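Skenness Toy Library Opens Its Doors for a Second Year, With 329 Families Already Signed Up

SKENNESS, 01/04/2026 - The Skenness Toy Library is back, and it's bigger! Starting this month, families across town can once again borrow toys, puzzles, ride-ons and stuffed animals free of charge, in the same way they'd borrow a book. The library has moved out of its old room above the bakery and into a ground-floor space on Kravchuk Street, with a ramp at the front door, a proper play corner and room for strollers (finally).

The collection now stands at 2,000 items, nearly all of them donated by local households. There are wooden train sets, marble runs, dress-up clothes, board games for older kids, and a whole wall of soft toys that the youngest members tend to head for the second they get inside. Each family can take home five items at a time and keep them for four weeks. If a child has fallen in love with something, it can be renewed once by phone or at the desk, as long as no other family has asked for it.

"We had parents calling us all through the holidays to ask when we'd be open again, and a few of the kids left drawings in the mailbox," said Kanokwan Khunthong, director of the library. "I can't wait to see them come in and find out how much more there is to choose from. We have a dollhouse now that's taller than some of our members!"

Soft toys were the most borrowed group last year, ahead of puzzles and building blocks, and the new space has a laundry room at the back so that cleaning can be done on site. Every stuffed animal that comes back goes through a check of its seams, eyes and buttons before it returns to the shelf. Care tags are left on wherever possible, and donors are asked to leave them on too.
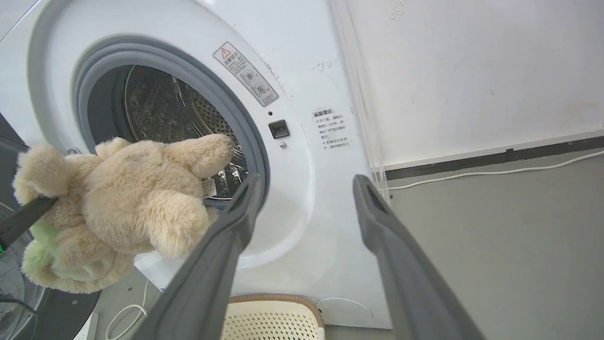 Hard toys are wiped down at the desk, and puzzles are put together piece by piece before they go out again. That last job has turned into a popular Thursday-club sort of thing without a fixed evening - people drop in after work, pick a box and sit down with a cup of tea. Anyone can join, and you don't need to be good at puzzles. Missing pieces are written on the lid, so a family knows before they borrow that the giraffe has no left ear.

Also new this year is the Jondari Shelf, named for the neighborhood where the library got its start. It holds toys picked out for children with sensory needs: weighted lap animals, textured blocks, quiet fidgets, and a set of light-up tubes that can be tried out in a small dim room next to the play corner. Maksym Zinchenko put the shelf together over the winter after talking with parents and with teachers at the town's two preschools, and he'd love to hear what else should be on it.

The shelving itself came from Rukolier, a local furniture workshop, which built the units low enough for a three-year-old to reach the top. Picture labels on each bin make it easy for kids to put things back where they found them, or at least somewhere close.

Donations are welcome all year round. The library is looking most of all for outdoor toys, floor puzzles with large pieces, and soft toys that can go in a washing machine. Please drop items off during opening hours and don't leave them at the door overnight. Toys with button batteries, car seats and anything with a torn seam can't be accepted. A small sewing circle is being planned, and once it gets going the rule on torn seams may well change.

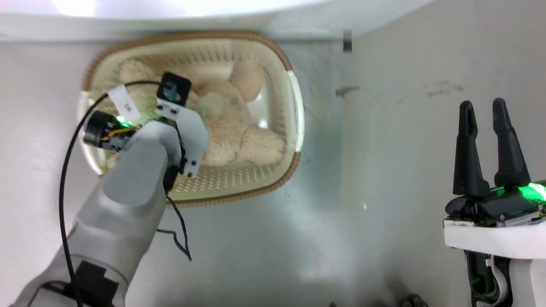 Yurii Polishchuk wrote in the members' book in January that his twin girls had picked a different stuffed animal on every visit, given each one a name and a birthday, and handed it back without a single tear, knowing another one was waiting. He added that the house had never been so tidy, and asked whether grandparents could have a card of their own.

They can! From this season on, grandparents, foster families and home daycares may all sign up for a separate card. Membership is free, and signing up takes a few minutes at the desk with proof of a local address. Children don't need to be there, though most of them will want to be.

A welcome party with songs, snacks and a toy parade will be held in the new space later this month, and every child is invited to bring a favorite toy from home to march with. Matvii Melnychuk will be playing the accordion. The date will be posted on the library door and on the town notice board.

Press contact: Zakhar Kuzmenko, Skenness Toy Library, Kravchuk Street, Skenness. Interviews and visits can be set up through the front desk during opening hours.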